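Trukalville Shared Workshop
Minutes of the Corneo arm evening, 16 Dec 2024

Hala Hajji was in the chair and Youssra Abdelaziz took these notes, so any muddles are mine and I'll happily put them right if you catch me at the kettle. It was lovely to see so many of you on such a foul night. The minutes from last time were agreed once we had corrected the spelling of Rornorton, which I had managed to get wrong in two different ways.

1. The build so far

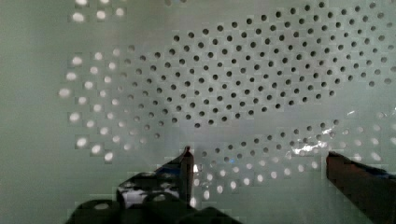 The fingers close up against the holes.

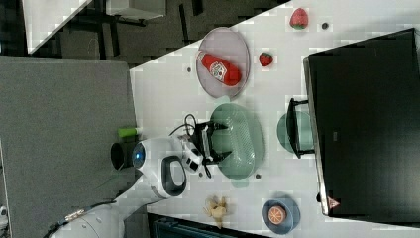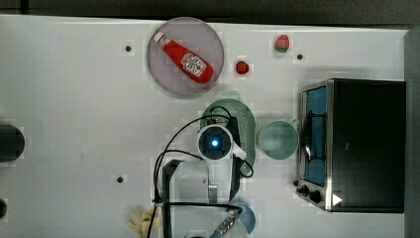
The table from overhead, ketchup bottle on its plate.

Hala took us through where we are with Corneo. The task we settled on in June hasn't changed: pick up an item of food from the table, put it down on something else, and leave the rest of the table in peace. She would like us to get properly good at one item before adding any more, and after a fair bit of chat (there is a strong strawberry party in this workshop, and they were heard at length) it was agreed to begin with the small strawberry and come back to the bottle in the new year. The bottle is long and smooth and wants to roll, and we all felt it deserved an evening to itself.

2. Cables

We talked for a good while about the cables at the wrist. Hala is worried about them catching when the arm turns back on itself, and would like a softer tie and a bit more slack. Youssra thinks more slack will only give us more to catch - we went back and forth on this and didn't really settle it. Both ways will be tried, slowly, with a hand on the stop button.

3. Fingertips

The Soltani order has gone in for two spare pairs of fingertips and a sheet of grippy rubber. Delivery wasn't certain when I rang, but the lady was very kind and promised to ring back. We also agreed that whoever changes the fingertips must write it in the blue notebook, as the grip settings need doing again afterwards and we lost most of an evening last time finding that out.

4. Money

There is 300 pounds left in the pot for this build. The Rornorton group have asked whether they might share the cost of a second camera mount and borrow it over the summer. Everybody was pleased with the idea in principle, but we'd like to know who mends it if it breaks. Hala will write to them.

5. Any other business

Please put the toy food back in its tub when you finish. The banana went home in a coat pocket again and has since been returned, with apologies.

Youssra asked for three people to help move the shelving before the next session. She has two names down so far and would be very glad of another.

Actions
Hala: write to Rornorton; find softer ties for the wrist.
Youssra: chase Soltani; start a fresh page in the notebook.

Next meeting to be fixed by email once Hala knows when the heating is being looked at.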